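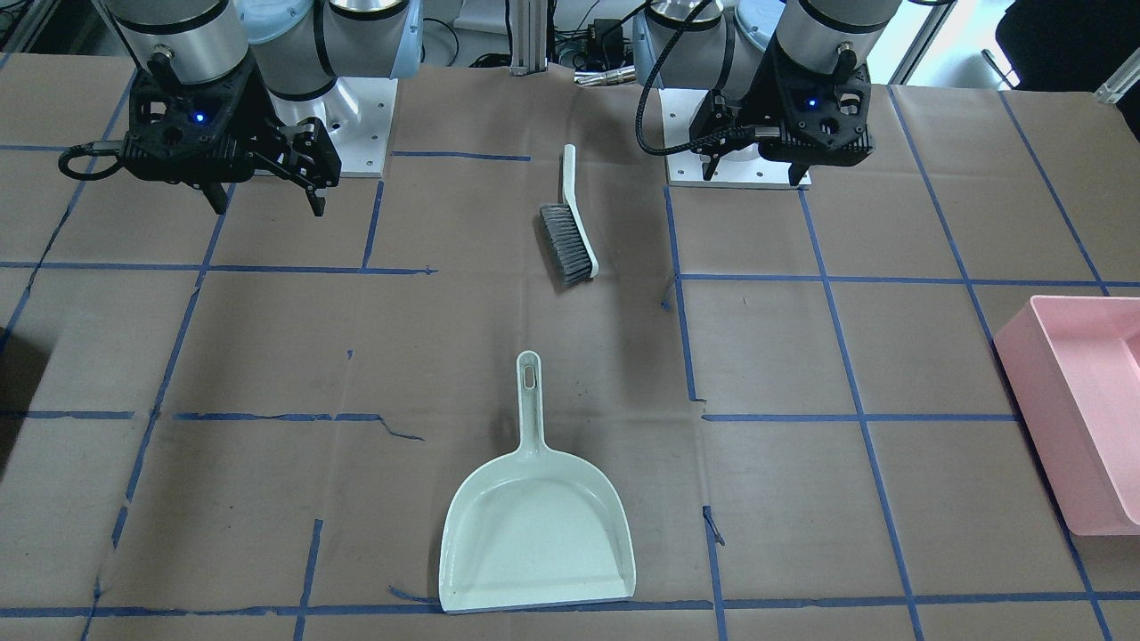

Warum braucht man zum Fegen zwei Dinge, einen Handfeger und eine Kehrschaufel?

Der Handfeger schiebt den Schmutz zusammen, und die Schaufel fängt ihn auf. Mit dem Feger allein würde man die Krümel nur von einer Stelle zur anderen schieben. Mit der Schaufel allein bekäme man sie kaum vom Boden hoch.

Die Borsten

Das Wichtigste am Handfeger sind die Borsten. Eine einzelne Borste ist dünn und biegt sich leicht. Viele Borsten nebeneinander sind aber kräftig genug, um Sand, Brösel oder Papierschnipsel vor sich her zu schieben. Am Feger auf dem Tisch sind sie grau und stehen dicht beieinander. Sein Griff ist weiß und gebogen.

Wenn man fegt, biegen sich die Borsten ein wenig. Danach springen sie wieder zurück. Wer zu fest drückt, macht sie krumm, und dann fegen sie schlechter. Wer zu schnell fegt, schleudert den Schmutz weg – manchmal bis unter den Schrank.

Früher machte man Borsten aus Tierhaaren, zum Beispiel vom Schwein oder vom Pferd. Solche Bürsten gibt es immer noch. Viele Feger haben heute Borsten aus Kunststoff.

Die Schaufel

Eine Kehrschaufel ist vorne flach und breit. Die vordere Kante muss gut am Boden anliegen, sonst rutschen die Krümel darunter durch. Manche Schaufeln haben dafür vorne einen weichen Streifen aus Gummi. An den Seiten und hinten ist die Schaufel meist höher, damit nichts herausfällt.

Die hellgrüne Schaufel auf dem braunen Papier ist aus Kunststoff. Am Ende ihres langen Griffs ist ein länglicher Schlitz. Damit kann man sie an einen Haken hängen.

So fegt man einen Tisch oder den Boden

Zuerst räumt man große Sachen weg. Dann fegt man von außen nach innen, bis ein kleiner Haufen entsteht. Die Schaufel legt man direkt davor und kippt sie hinten ein kleines Stück an. Nun schiebt man den Haufen mit kurzen Strichen hinein.

Oft bleibt vor der Kante ein feiner Strich aus Staub liegen. Dann zieht man die Schaufel ein Stück zurück und fegt noch einmal. Nach 2 oder 3 Malen ist der Strich fast weg. Den Rest nimmt man mit einem feuchten Tuch auf.

Zum Schluss trägt man die Schaufel waagerecht zum Mülleimer und leert sie aus. Den Feger klopft man vorsichtig am Rand ab.

Was ist eigentlich Staub?

Hausstaub besteht aus vielen winzigen Teilchen: aus Fasern von Kleidern und Teppichen, aus Haaren, Hautschuppen und Erde von draußen. Einzeln sieht man die meisten davon nicht. In den Ecken sammeln sie sich und werden zu grauen Flocken, die man auch Wollmäuse nennt.

Text: Roswitha Danzer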